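Küchenwaage Masden im Test: Sojabohnen abwiegen ohne Nachrechnen

Küche & Vorrat / Testberichte
16. April

Wer zu Hause Sojamilch oder Tofu macht, wiegt trockene Bohnen ab, und zwar oft. Meine alte Waage hat im Februar den Dienst eingestellt, nachdem sie schon länger nur noch nach mehrmaligem Drücken ansprang. Ersetzt habe ich sie durch die Masden, eine einfache Digitalwaage in Weiß, bestellt bei Poltis. Seitdem steht sie bei mir auf dem Holztisch und wird fast nur für Hülsenfrüchte, Mehl und Reis benutzt. Backen im großen Stil kommt bei mir nicht vor, das sollte man beim Lesen berücksichtigen.

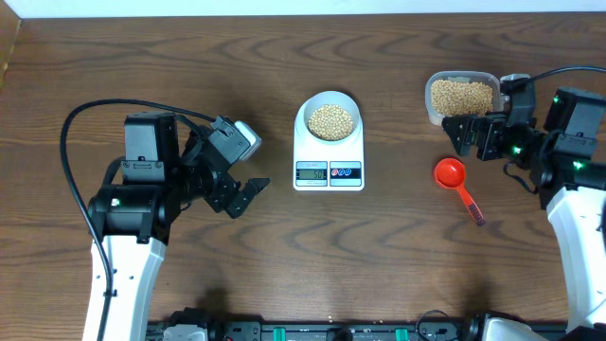 Lesezeit: 4 Minuten

Aufbau und Bedienung

Das Gehäuse ist rechteckig und hat vorn unten eine kleine LCD-Anzeige. Rechts daneben liegt ein dunkles Bedienfeld mit zwei runden Tasten, die eine rot umrandet, die andere blau. Mehr Bedienelemente brauche ich an einer Waage nicht. Bei meinem vorherigen Modell gab es eine berührungsempfindliche Fläche, die mit mehligen Fingern gar nicht und mit nassen Fingern dauernd reagierte. Die Tasten der Masden haben einen spürbaren Druckpunkt.

Über der Anzeige läuft eine Zeile mit sehr kleiner Schrift. Ohne Lesebrille kann ich sie im Stehen nicht entziffern. Die Ziffern in der Anzeige selbst sind gut lesbar, solange man von vorn daraufschaut. Von schräg oben werden sie blass, und eine Hintergrundbeleuchtung fehlt mir abends schon.

Zum Wiegen nehme ich meist eine runde weiße Schüssel. Sie steht sicher auf der Plattform und lässt vorn die Anzeige frei. Das ist bei flachen Waagen keine Selbstverständlichkeit: Mit einer breiten Rührschüssel musste ich mich früher jedes Mal bücken und unter den Rand schauen. Bei der Masden klappt es mit allem, was nicht weit nach vorn übersteht. Mein größtes Sieb ist allerdings auch hier zu breit, das stelle ich quer.

Genauigkeit

Geprüft habe ich mit Gewichten aus einem alten Satz und mit einem Vorratsbeutel, den ich auf der Paketwaage gegengewogen habe. Die Paketwaage zeigte 3.854 Gramm, die Masden denselben Wert. Im unteren Bereich ist sie etwas träge. Lässt man einzelne Bohnen in die Schüssel fallen, tut sich erst nichts, dann springt die Anzeige um mehrere Gramm. Wer Hefe oder Salz in kleinen Mengen abwiegt, sollte lieber eine Feinwaage danebenstellen. Für Bohnen spielt das keine Rolle.

Nach 10 Minuten ohne Belastung schaltet sich das Gerät ab. Das reicht mir zum Verlesen der Bohnen, also zum Aussortieren von Bruch und Steinchen. Die alte Waage war da viel ungeduldiger und hatte den Tarawert vergessen, bis ich mit der Schüssel zurückkam.

Dose und Messlöffel

Zur Waage habe ich gleich noch eine durchsichtige, rechteckige Kunststoffdose von Meireles und einen roten Messlöffel mitbestellt. Die Dose fasst bei mir den Vorrat für die Woche. Man sieht von außen, wie viel noch da ist, und durch die gerade Form passt sie im Schrank dicht neben die nächste. Zum Ausschütten ist sie weniger geeignet. Die Bohnen rutschen lange gar nicht und kommen dann alle auf einmal – ich habe schon einige unter dem Herd hervorgeholt.
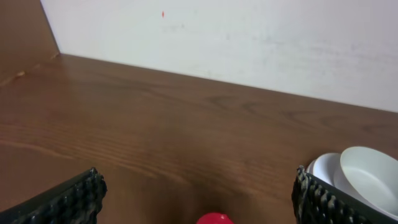 Deshalb schöpfe ich inzwischen nur noch mit dem Löffel und schütte gar nicht mehr. Ein gestrichener Löffel ergibt bei meinen Bohnen 71 Gramm, gehäuft kommt deutlich mehr zusammen. Als Maß taugt er damit nur grob, aber man ist schnell in der Nähe des Zielgewichts und nimmt dann mit den Fingern noch ein paar Bohnen dazu oder weg. In die Ecken der Dose kommt er schlecht hinein. Den Rest kippe ich am Ende doch, über der Spüle.

Standfläche

Auf dem Holztisch steht die Masden ruhig. Die Füße haben auf der Platte bisher keine Spuren hinterlassen, auch nicht dort, wo die Waage über Nacht stehen blieb. Auf einer unebenen Arbeitsplatte sieht das anders aus. Im Ferienhaus wackelte sie auf den Fliesen und zeigte je nach Position der Schüssel leicht verschiedene Werte. Eine Wasserwaage ist nicht eingebaut, verstellbare Füße gibt es auch nicht.

Reinigung

Ein feuchtes Tuch genügt. Um die Tasten herum setzt sich Mehl fest, das geht mit einer weichen Zahnbürste wieder heraus. Spülwasser sollte man von der Waage fernhalten. Die Dose darf laut Aufkleber in den oberen Korb der Spülmaschine, ist dort aber nach ein paar Durchgängen etwas trüb geworden. Ich spüle sie jetzt von Hand.

Im Vergleich

Vorher hatte ich mir auch die Jelonura angesehen, die flacher ist und sich hochkant ins Regal stellen lässt. Sie hat eine Glasfläche und eine Anzeige, die unter größeren Schüsseln verschwindet. Wer wenig Platz hat, ist mit ihr vermutlich besser bedient. Ich lasse die Waage ohnehin draußen stehen.

Pluspunkte: Tasten mit Druckpunkt, Anzeige bleibt bei der Schüssel frei, lange Abschaltzeit.
Minuspunkte: winziger Aufdruck, keine Beleuchtung, träge bei kleinen Mengen.

Bewertung: vier von fünf Sternen. Die Dose bekommt drei, der Löffel vier.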